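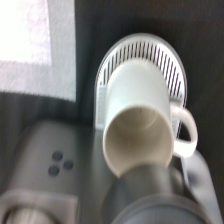

Is a descaling plan worth paying for?

Posted by Wim Meijer
Monday, January 25, 2021

We moved into a house in Hudau last May and the water is hard. The city's own sheet says so and my kettle says so louder. I bought a Trummer coffee maker when we moved in, mid-range, nothing fancy, and it has been fine.

Last week I got a letter from Clultier, the company that sells the service plans for it. They want me to sign up for a "water care program." It covers two descaling visits a year plus a filter cartridge mailed to the house, and the letter says machines in hard water areas "may lose performance" without it. May lose performance. So might I.

The yearly price is more than half what I paid for the machine, which strikes me as a strange way to protect it. There is also a chart in the letter with a line going down and no numbers on either side, and that did not help their case with me.

What I would like to know from people who have lived with hard water for a while:

Does descaling need a technician at all, or is it pouring something in and pushing a button?

Is the branded descaler any different from citric acid out of a bag?

Do the cartridges do anything you can measure?

I'm not looking for "better safe than sorry." I had that from my brother-in-law already, and he sells insurance.

3 replies

kettleback

You do not need a technician. I have been in Kundau for years, same water as yours from the same reservoir, and I have descaled every machine I ever owned at the kitchen sink. Yours will have a descale cycle. Look in the manual under cleaning or maintenance. If you threw the manual out, the maker should have it online, and you want the exact one for your model, because the button sequence changes from one to the next.

Citric acid first. It works on scale. It's cheap and it has no smell. The branded bottles I have looked at were citric, lactic or sulfamic acid with some dye and a nicer label. Read the back of yours. Two warnings, though. Some makers say plainly that they don't want citric acid in their machines, and if you're still under warranty I would not hand them an excuse. The other one is heat. Citric acid at high temperature and high strength can leave a deposit of its own that is harder to get out than what you started with. So go weak, follow the machine's cycle, and don't decide that twice as much will be twice as good. Then rinse with at least two full tanks of plain water. Taste the last of it. If it's sour, rinse again.

Don't use vinegar. It does dissolve scale, slowly, but the smell gets into the rubber parts and you'll be drinking salad for a week. I've also seen people blame it for worn seals. I can't prove that one.

On the cartridges I'm half with you. A softening cartridge does swap out some of the calcium, and you can measure it with hardness strips. Dip one in tap water, dip one in filtered water, compare. What I found when I tried it was a clear difference in the first weeks and not much of one by the end, well before the date on the box. So they work until they don't, and the date on the box is a guess about how much coffee you drink. If you use them, test them. If you won't test them, skip them and descale more often.

How often is the other thing the letter won't tell you. Mine gets it every couple of months. Go by how the machine behaves: slower flow, more noise from the pump, coffee not as hot as it was. The warning light on most home machines only counts water or cups. It has no idea what is inside the boiler.

One more point about that plan. Ask them in writing whether they'll replace the machine if it scales up while you're paying. I asked a different company that once and got a very long email that didn't contain the word yes.

Marta_on_the_hill

I had the Clultier plan for a year. The man who came was polite, he ran the descale cycle and wiped the outside down, and he was out the door in 22 minutes. I could have pushed the same buttons. In fairness to them, the cartridges did show up on time and my mother, who can't manage the tank anymore, was glad somebody came to the house. For a person like her I might pay it. I canceled and it took two phone calls.

dropforge77

just buy bottled water, problem solved

Wim Meijer

Thanks, the first two are what I needed. I checked the warranty booklet and it only says "a suitable descaling agent," so I'll buy one bottle of theirs to compare labels and go on from there. Strips are ordered. I have sent Clultier the question about replacing the machine and will post whatever comes back.

As for bottled water, most of the brands at our store are harder than people think. The calcium is printed on the label, and one of them was close to what comes out of my tap.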